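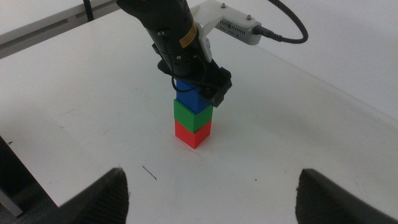

Slide 1: Red, green and blue cubes, stacked.

Good morning. I'm Dinesh Katiyar, and my talk is on splitting rent and bills in a shared house. I lived in one on Tufa Street for 6 years.

Start with the rent. Equal shares work when the bedrooms are close in size. Ours weren't. The total was $1243 a month, and the back room had no closet. Vasco Falcão took it and paid less. We wrote the amounts down before he moved in.

Pause. Ask who has a written agreement.
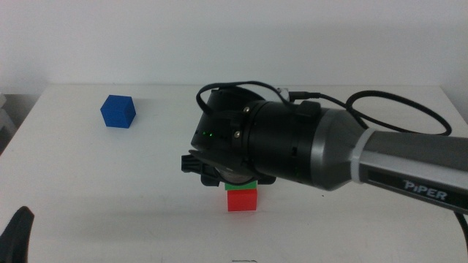
Next, utilities. One person's name goes on each account. Everyone else pays that person by the same date every month. Ours was two days after the rent. Heating can run up to $1000 over a winter, so start setting money aside in September.

Deposits: when a roommate leaves, the new one pays the old one directly. Get a receipt signed by both.

Skip the section on groceries if time is short. Take questions.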